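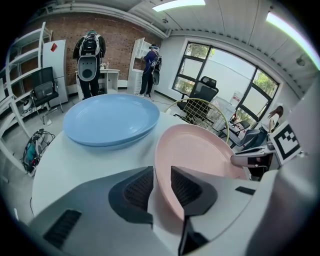 Elville firm counts its plates

Mar 24, 2018

ELVILLE – The people at Koyama have spent much of the winter picking up dishes and putting them down again, and they would like it known that this is going well.

The company is gathering examples for Zalley, a learning system meant to handle household chores. Staff work the grippers by hand, lifting plates off a table or going to the shelves with recording gear on their backs, and every attempt is saved for the software to study. The tally stood at 2,808 recordings this week. Of those, 712 involve a plate.

"A plate is harder than it looks," said Chun-hung Chang, who runs the collection work. "You have to get it by the rim and tip it, and then you have to decide how hard to squeeze. People decide that without thinking. We have to write it down 712 times."

Stacked plates are a sore point. An earlier system, Bono, learned to lift a single plate nicely and then, given a stack of two, treated it as one thick plate. Zalley is being shown more stacks.

Chang said the backpacks are lighter than last year's, a claim on which the wearers were divided. Shifts run two hours, with a break for coffee, which is not recorded.

Koyama hopes to start on bowls in July. Cups have been put off until somebody settles what to do about handles.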